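The T-Shirt Pile, Sorted

Folding is the dull end of laundry and the part most of us skip. By Fergus Gunn

I own 66 T-shirts. I know because my editor made me count them for this, on the bedroom floor, in April, with the window open. Most had been living in a heap on a chair. Some had been living in the dryer.

So -- help. I went to Danylo Hrytsenko, who spent 7 years folding for the shop floor at Dalleno and now teaches the same thing to people with regular closets. His fee is $186 for an afternoon. His first lesson is free and it goes like this: stop folding on the bed.

Beds are soft. Soft is bad. You want a hard top, wide enough for the whole shirt plus the finished stack, and ideally at hip height. A kitchen counter does it. A speckled stone-look top is his favorite, it hides lint.
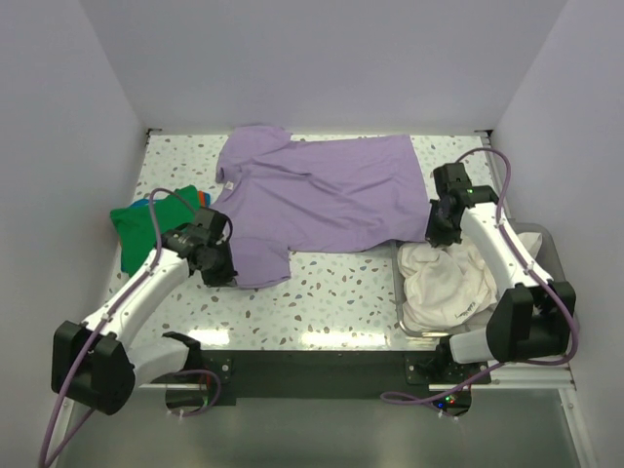 Start sideways

Neck to the left, hem to the right. Feels wrong for a day or so. But with the shirt turned like that you can reach both ends without leaning, and the sleeves go where you can see them, one up, one down.

Lay it down and look before you touch anything. Where's the label? Where are the long creases going? A cotton tee straight from the basket nearly always has a few running on a slant across the body, and those want pulling out from the hem end. Gently. Danylo smooths with the flat of his hand, I had been using a sort of karate chop.

Don't chase every wrinkle. Soft ones go away in the drawer.
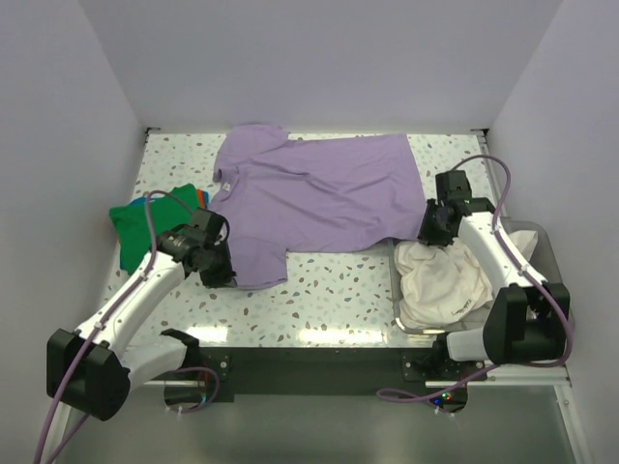
Keep the pile close, and keep the bin closer

Two places for cloth. Finished things on the left, in a low stack, green on top of blue on top of whatever. Things still waiting go in a plastic bin on the right. Nothing on the floor, nothing over your shoulder.

Color order? Danylo doesn't care. I do, a bit. Matetti sells a divider set for people who care a lot, and Londoño has a canvas one that I liked better and then left on a train.

The stack will lean. Green corners sticking out one way, a blue edge out the back. Fine. Square it up at teh end, not after every shirt, or you will be there all night.

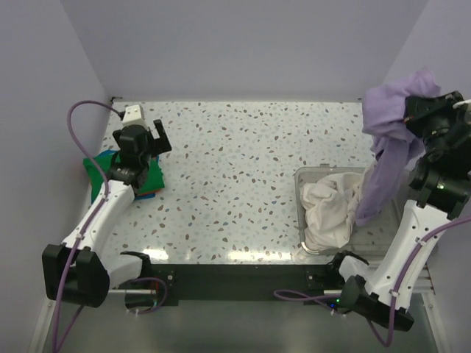

The lift

This is where I lost the plot. You have to pick a shirt up by its fabric without dragging the rest into a rope, and my instinct is to grab a fistful. Take less. A small pinch, then let the cloth hang and see what the hem does. If the hem hangs straight, good. If it twists, put it down and start over.

Seams help. They're stiffer than the cloth next to them and they tell you where the side of the shirt is, even when its all bunched. 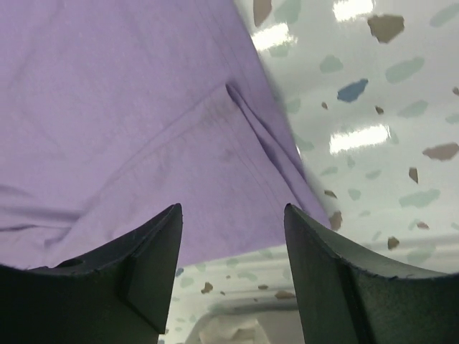 Lavender cotton, creases and all, with the hem hanging straight.

What it costs you

Time, mostly. Danylo reckons he has folded 500 shirts in one shift and would rather not do it again. I did all mine over two evenings, with the radio on. The Holtberg dresser I'd been blaming for years turns out to close perfectly well.

The chair is back too. I sat in it to write this.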